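5/4/26, dye bench, Drendville shop

Madder trial, continued. Wool skeins from the Brutau lot, 40 grams each, alum mordant. Bath one came up a decent brick. Bath two came up the color of a bandage. Same roots, same pot, same person stirring, so I blame the water, which can't defend itself.

Ingvild Haugen thinks I let bath two creep past a simmer while I was on the phone with Vorkell about the invoice. Possible. The call lasted 11 minutes and felt like a semester. Thermometer log has a gap in it exactly that long.

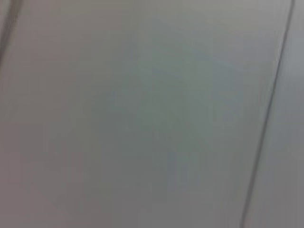
Pale gray, dark line at right. Blurred.

Gray is next month's headache anyway. Athanasiadis wants a neutral for the June blankets, "warm but not brown," and has turned down 5 swatches so far, two of which were the same swatch.

To do before then: iron modifier at half strength, added off the heat. Chalk in bath three, a pinch, and write down what a pinch weighs this time.

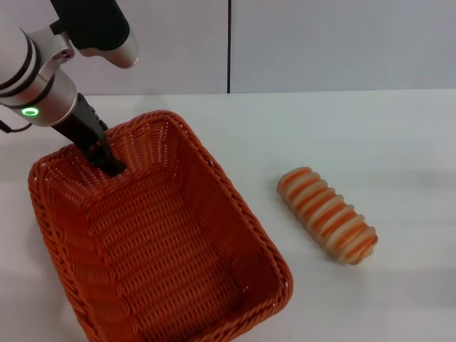 Walnut hulls soaked overnight and smell like a pond with opinions. Strained twice through muslin, still gritty. Ingvild says strain again; I say the grit is character. For Athanasiadis I'd aim between the two ends of what's on the robot arm: the pale gray metal is too cold, and I'm not dyeing anything to match a green LED. Try walnut at a tenth of the usual, then iron, then go home.

Bath three is cooling with the lid on. Skein tags are in pencil, because the last pen ran and gave us a very fast blue. Check pH in the morning.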